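The robot that would not admit it was empty-handed

By Chin-yin Sin

Kam-wah Mak keeps the fault log for Morkmont's picking cell in a plain text file, and she was good enough to let me read it. Most entries run to a single line. The one that brought me here takes up most of a screen, and it begins with the words "arm reports success, nothing in hand".

Morkmont sells picking systems to small warehouses, the kind of places that send out returns, gifts and odds and ends in mixed boxes. The pitch is familiar by now. A person tips a jumble of goods into a bin, an arm takes them out again, and the people who used to do it are found something better to do. I have heard that pitch from four firms this year and have yet to meet the people with the better jobs.

The trouble at Morkmont was of a quieter sort than the ones that make the news. No one was hurt and nothing caught fire. The arm went down into the bin, closed its fingers, lifted, swung over to the drop point and opened them again. It then told the stock system that an item had been moved. On the worst afternoon it did this for 15 picks in a row while the goods stayed exactly where they were.

"We only knew because Mestano rang us," says Kwok-wai Tse, who runs the software side. Mestano is the customer, a gift wholesaler, and its packers had been opening parcels that weighed next to nothing. The stock system said they were full. For a while the packers were asked whether they had taken the things out themselves, which Tse now says he regrets.

The explanation is simple enough. The controller judged whether it was holding something by how far the fingers had closed. If they stopped short of fully shut, there must be an object in between. That works well with new fingers on a hard box. Worn finger pads swell and stiffen a little at the tips, so a closed hand began to look like a hand with something thin in it. The settings had been worked out in February on a fresh set and never looked at again.

There was a second check, based on the motor current, and this is the part I find hard to forgive. It had been raising doubts for weeks. Because it raised them too often, particularly over soft goods, someone had set the system to record them and carry on.

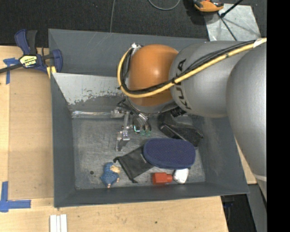 The test bin at Morkmont, with the arm over a mixed load. Soft items and hard ones share the same floor.

Mak walked me through the sort of load that gives her most grief. A firm case with a rounded edge is fairly easy to close on, she says, though it may roll or slip. A flat pouch is another matter. The fingers can pinch a fold of it, lift it slightly and lose it on the way up, and the reading at the moment of closing looks perfect. If the check is made once, at the bottom, the machine has its answer before the thing has had a chance to fall.

The repair, when it came, was undramatic. The hand is now checked three ways: on closing, again after the lift, and once more just before letting go. If the answers disagree, the arm stops and calls a person. The finger pads are changed after a set number of hours and the closing distance is measured afresh each time. To show it was sound, the team ran 200 picks with worn pads fitted on purpose, and the arm called for help on some 5 per cent of them.

Tse offers that last number proudly. Yao-tsung Cheung, who manages the floor at Mestano, is less taken with it. "So I need someone standing near it," he told me. "I had someone standing near it before. He was called the picker."

Morkmont's sales pages still promise unattended running. When I asked about that, Tse said the wording was under review. I asked who had switched the second check to record and carry on, and was told that it had been a shared decision. The log has no initials beside the change.

Mak has since added a column for them.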